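14 April 2018

Up before the birds again, with a cup of coffee going cold beside me, and I want to get yesterday and today down on paper while I still remember which screw went where. The hand gripper came back from Warkberg on the afternoon van, wrapped in so much paper that I thought they had sent me a lamp. They had replaced the spring on the left finger, and there was a little note from Dulce Valdovinos saying she had cleaned out the housing as well and would I please stop using the blue grease. Well, I never used the blue grease! That was whoever had it before me, over at Plovine, but I wrote back and thanked her and promised anyway, because she is a dear and she turned it around in three days.

So last night I cleared the bench and went over it properly. I took the fingers off at the pivots, wiped everything down with a dry cloth, and put them back with the new washers, which are a hair thicker than the old ones. The sheet says to tighten until snug and then back off a little, and I must have done that six times on the right side before it swung as freely as the left. My father used to say you could hear when a hinge was happy. I listened, and I suppose it was happy enough, and by then my tea had gone the way of this coffee.

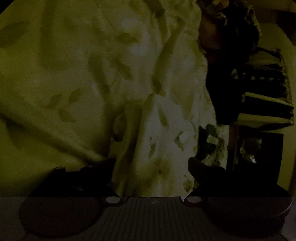

The camera has been the real trouble since the move, and I worried about it half the night. Stirora sent the new mount in a padded bag with no instructions at all, only the bracket and a bag of bolts, and if it sits even slightly crooked then everything the gripper records is crooked too. What I want is both fingers in view from the pivots up, the ribbed plate at the bottom center, and enough of the cloth showing through the gap to judge the grip. I held it over the cream comforter with the leaves on it, all in a heap, and there were the two pale pivot circles, one on each side of the plate, and a good bright bunch of fabric between the fingers. The light is too yellow and green for my taste, and the top corners go dark, so the white balance goes on my list along with everything else. The mount stays as it is, though – I have put a dab of paint on each bolt so I will know if one creeps.

After that I did the opening and closing run, 69 cycles, because that is how many are on the old log sheet and I have never had the heart to ask Bouzid why. I sat with the window open and the sheet on my knee, making my pencil marks and thinking about the garden. There was a faint click on the left for the first few, then I lost track of it under the noise of a truck in the street.

Still to do: the white balance, a longer cable tie for the wrist, and a letter to Warkberg asking for some eight spare washers, as I dropped one and it has gone under the radiator for good.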